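Table Covers and Room Setup – Project Report, part 2
Mireille Dabbas, group 5

Aim. Find a cheap way to cover the long tables in room 112 so they wipe down fast and the cover doesn't slide. Plastic against cloth, mostly. Told to keep it to one page so short notes only.

Method. Black plastic tablecloth on the long table, folded out of the packet, no ironing obviously. Clear tape at the corners and along the edge. The back table got cloth. Then used both for 16 sessions through July and wrote down every time something slipped or had to be redone.

Results. Plastic wiped clean quicker every time. Fold creases never really went away – ugly but flat enough to work on. Tape at the corners held best, tape on the long edge came up more often. Overhang was the real problem, people's knees catch it. Cloth stayed put with no tape but stains, and washing it is a pain.

Chairs. Didnt get to test these properly, see Kotgate's list for part 3.

What I'd change. Cut the plastic to size first. Shorter overhang. Tape all the way round insted of just pieces.

Photos

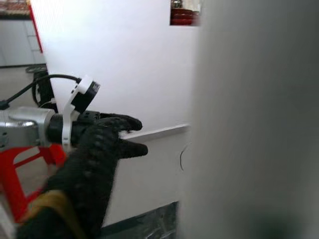
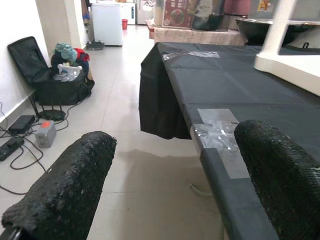

Fig. 5 – first photo: red plastic chair, lower left. Second: black cover with the tape on the near corner, side hanging down.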